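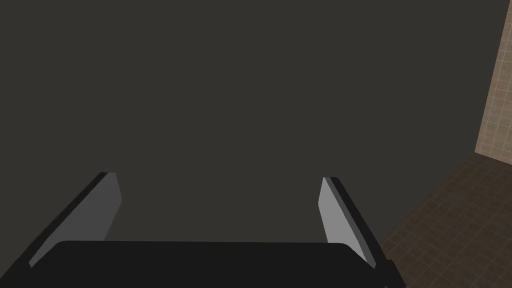

Section 7. Preparing the Simulated Gripper Station for Visitors

7.1 Purpose

This section applies to staff who run the Wedonero simulated gripper station during an open day or a scheduled visit. It covers start-up, the visitor demonstration and close-down. Staff who have not completed the Lukurano operator course may assist at the station but may not lead a demonstration.

7.2 Before visitors arrive

1. Turn on the station computer and the wall display. Wait for the Wedonero start page.
2. Sign in with the open day account. Personal accounts must not be used, as saved work would be shown on the wall display.
3. Select Tiled Room from the list of scenes, then select Wrist View.
4. Confirm that both fingers are shown, that they are open and that nothing is between them. If an object is held, select Release and reload the scene.
5. Set the speed limit to 80 percent. The limit returns to full speed each time the program is restarted.
6. Place the hand controller on its stand and lock the settings page.

Note: In Wrist View, a nearby surface can fill most of the display and appear as a plain dark area. This is normal. Do not adjust the brightness – back the gripper away until more of the room comes into view.

7.3 Leading the demonstration

1. Introduce the station and state that the robot and the room are simulated.
2. Close and open the fingers once so that visitors can relate the controller to the display.
3. Move the gripper slowly back from the surface, then return it to the start position.
4. Invite a visitor to take the controller. Allow two minutes per person.
5. Select Reset Scene before the next visitor begins.

Caution: Some visitors feel unwell when the wrist view turns quickly. Offer a seat before the session and switch to Room View on request.

Caution: Keep the controller cable behind the floor rail at all times.

7.4 If the gripper stops responding

Contact with a surface pauses the simulation. Select Back Off, wait for the pause message to clear and continue. If the message remains, select Reset Scene. Repeated pauses should be entered in the station log and reported to Kagiso Venter.

7.5 Closing down

Sign out of the open day account, turn off the wall display and return the controller to the Restdale equipment cabinet. Visitor comment cards go to Annatjie Mkhize at the front desk.

Section revised August 6, 2025. Approved by Nuanchan Onsri, Visitor Programs.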